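# The Long Stair at Flellstead

Most people who set out for Flellstead give up at the second gate, and I can't say I blame them. The path from Vondach is steep and full of nettles by August, and the tower keeps itself hidden behind the hill until you're nearly underneath it.
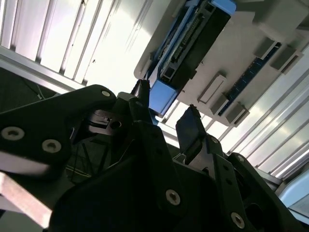 I went up with Nobuhle Mahlangu, who has been studying the place for ten years and still climbs faster than I do. She had me stop at the outer wall (I was glad of the rest!) and put my hand on the stones, which change color at shoulder height. The lower courses are the old work, laid when the Koltier family held the valley and charged a toll on every cart that crossed the ford. The upper part was added after a fire, by a grandson with more money and a good deal less patience, and his mortar has been falling out ever since.

Inside there are 71 steps, winding up to the left, and they get narrower as you go. Halfway up is a little room with a stone seat and a slit window, where the toll keeper is supposed to have slept. Nobuhle doesn't believe it. She thinks it held grain, and she spent a happy half hour showing me the marks of the bins along the floor.

The roof went in a storm long ago, and the family moved down to the farmhouse at Mokgethi, taking the doors, the hearthstones and even the stair rail with them. You can still see the rail there, holding up somebody's beans.

Bring good boots and something to eat. The key hangs at the farm, and they like it back before dark.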